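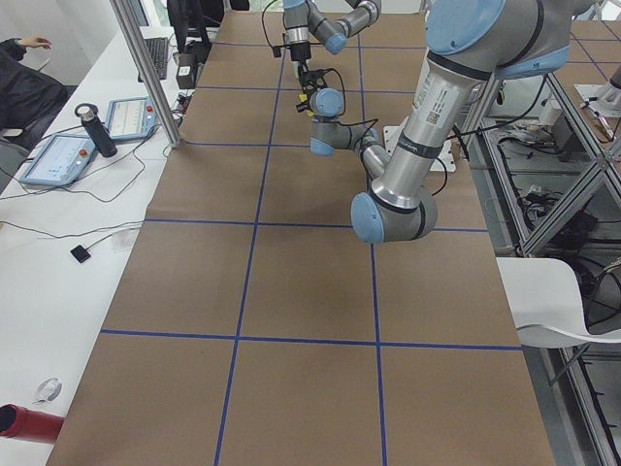 The long table, brown paper and blue tape.

Hi Jonalyn, second progress report for the Flatlow allotments grant, and it's a happier one than the last!

14 shares | 3 comments

Plots and people

We've now got 37 plots rented out, and the waiting list is down to 6 names (two of those want to share, so it may be even shorter by the time you read this). The corner by the Trotport road was the hard sell because it floods, but Malte Albers dug a drain along the low side over two weekends and it went to a family who mostly want to grow rice beans and gourds. I'd never heard of rice beans. Now I have a bag of them on my kitchen counter.

The half-size plots were the best idea in the whole application, I think. People who were scared off by a full plot took a half one right away, and I'd like to split 4 more before spring if you're okay with that.

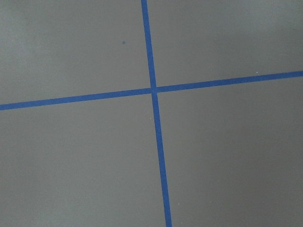 Money

The water line came in $400 over, which I warned you about on the phone. Oltmanns had to go under the old path instead of beside it and there was a lot of concrete in the way. I've moved the difference out of the fencing line, where we'd done better than planned thanks to a pile of secondhand posts. The compost bins are paid for. The tool shed deposit is paid too, but the shed itself won't show up until December, and Jistel still owe us a delivery time.

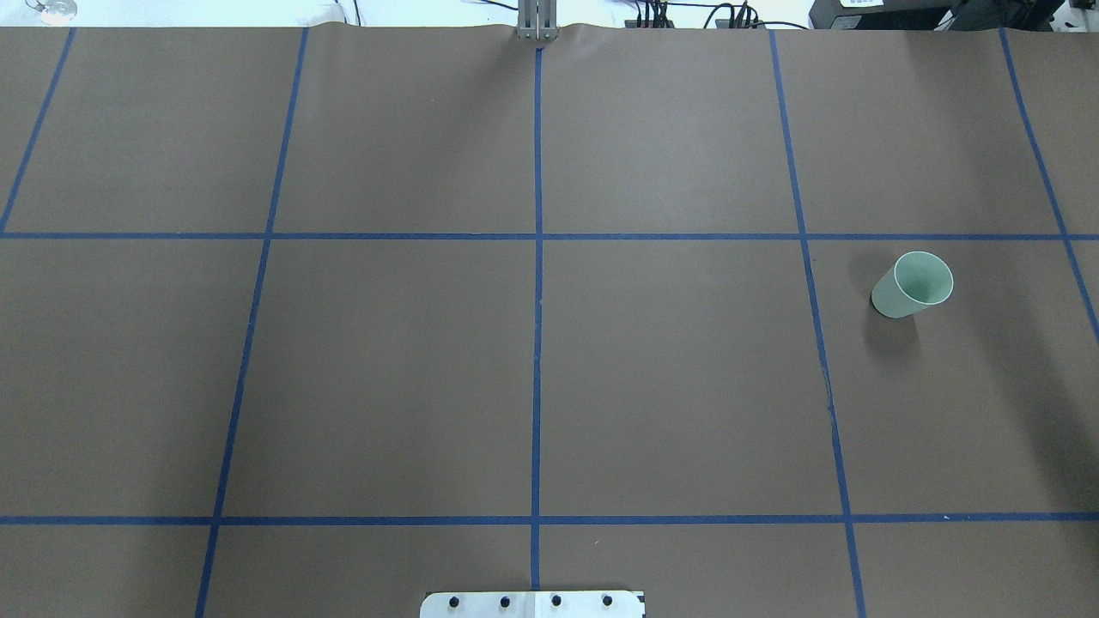

I've asked them for a Thursday, when there's always a crowd on site to help carry panels, and if it slips into the new year I'll let you know so the last payment can move with it. Nothing else in the budget has changed, and the receipts are in the same folder as before.

What went badly: the squash. Mildew on nearly all of it, and slugs took most of the lettuce too. Garlic was great, though, and we gave away a ridiculous amount of chard.
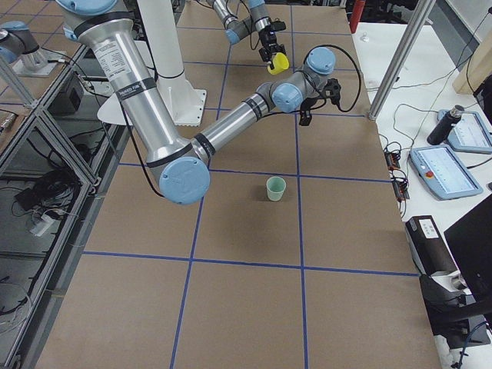

Next up

Splitting those plots, sorting the gate lock (it sticks when it's cold), and a pruning morning at 10 for anybody with fruit bushes. Come along if you can, there'll be soup!

Share 9 | Comments 2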